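2024-05-28

Desk post, as promised. Short one, I have 25 minutes before I need to leave for the Arorness bus.

So the orange box. I've been going on about "one box for the small stuff" since September and it's finally a thing.
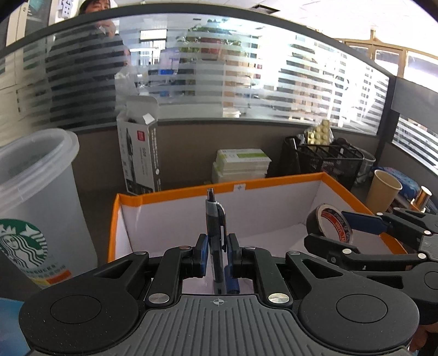
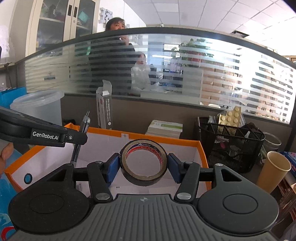
The rule is simple. If it's small and I use it every week, it goes in the box. If it's small and I don't, it goes in the wire organizer or it goes away. Pens in the box. Tape in the box, when it's not being used. I keep losing tape, it rolls, it ends up behind the printer, I buy another one. The black electrical roll is an ACHEM, name's printed right there round the inner core next to the Japanese writing, and I like being able to read that at a glance and know it's not the packing tape. Small joys.

Why a box with no lid and no dividers? Tried dividers. Had a set from Urico, very nice, 31 dollars, every slot the wrong size for everything I own. Ended up with one slot for one eraser. Gave them to the Antoniuk office downstairs and they seem happy with them, good for them.

White inside helps more than I expected. Dark pen, dark tape, pale walls, you just see it. My old drawer was black inside and I was basically fishing.

Still a mess: the mesh organizer. Building brick panel sticking up out of it, little clear bottle, packets of who knows what. I keep meaning to tip the whole lot out. Those packets need to be sorted into keep and bin and I have been "about to" for weeks. Also the stack of books with the white and green covers, which has to go back to the shelf at Astivley at some point becuase two of them aren't mine.

Next up, in no order:

- empty the mesh thing, all of it
- paper cups, recycle, stop collecting them
- flatten the product boxes I don't need to keep
- find the good scissors

Scissors are the real mystery. They were here. I'm not buying new ones, I did that last time and then had three pairs for a week and then none.

Somebody asked in the comments if one box is enough. For me yes, so far. If it fills up to the rim then something has to leave, I'm not getting a second one. Ask me again in September and we'll see.

Ok bus. Will do teh cable drawer next, it's bad, there are chargers in there for phones I had in college.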